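Litter on a beige carpet in a rental room, what order do I clean it in?

Posted by Rosalba Monti

I let a small room with a bed and a sofa in Aduscombe. Guests leave at 8 and I want it ready early. Last Tuesday there were wrappers, a crushed bottle and paper cups on the carpet. Do I vacuum first or strip the bed first?
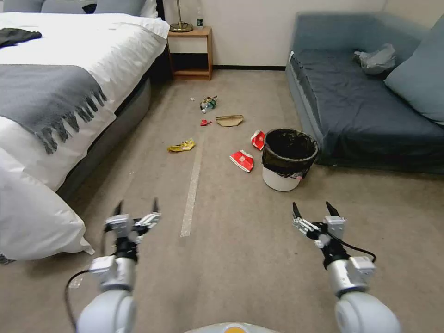

Category: Home Care > Carpets and Floors

Pick up by hand first. Wrappers block the hose. Shake out the throw if it has a fringe, crumbs sit in the tassels. Then vacuum.

Amedeo Sala

Strip the bed before you vacuum, whatever else you do. Dust comes off a duvet when you pull it around and it lands on the floor you just did. I clean 7 rooms in Golotthorpe and go bed, sofa, litter, floor.

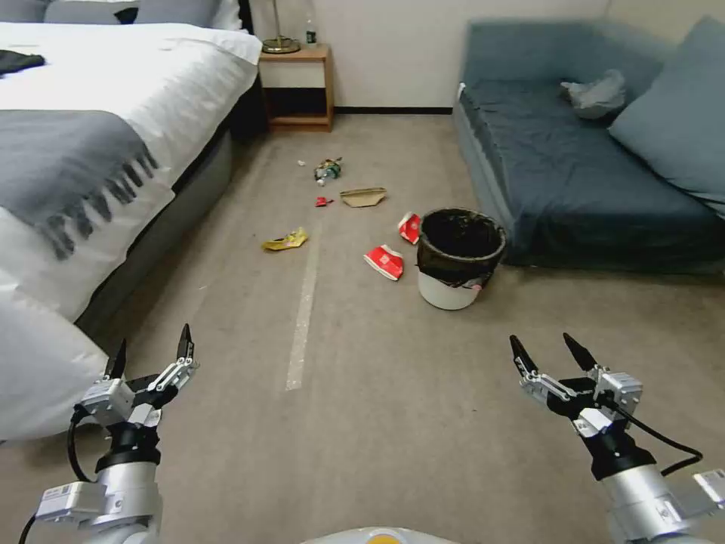 Look behind the sofa cushion too. Tape on carpet should come up slowly, pulled back flat on itself. If it leaves glue, dab with rubbing alcohol on a white cloth and test a corner first.
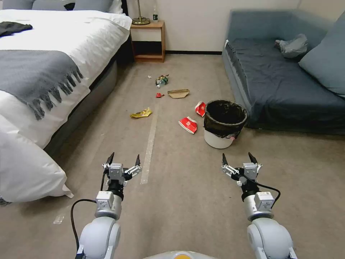
Cups, wrappers and cardboard on the carpet, with the trash can close by.

Empty the can last so you can drop the vacuum dirt in the same bag.

marino_k

just get a bigger trash can
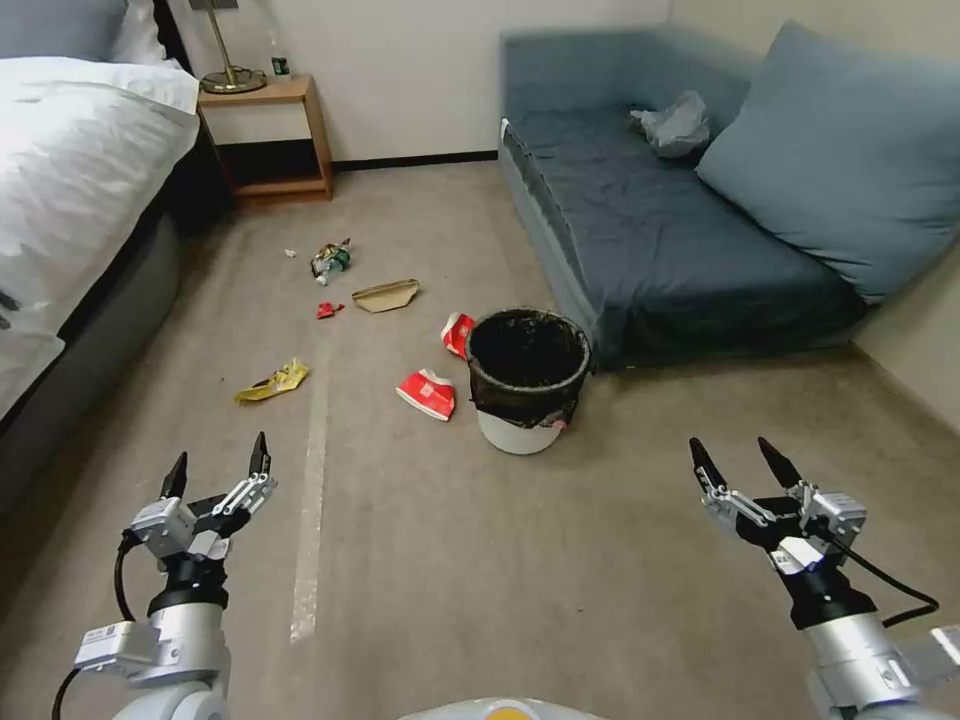
Can soda spots wait until the next day?

Blot them the same day with cold water and a plain towel. Old sugar gets sticky and picks up dirt.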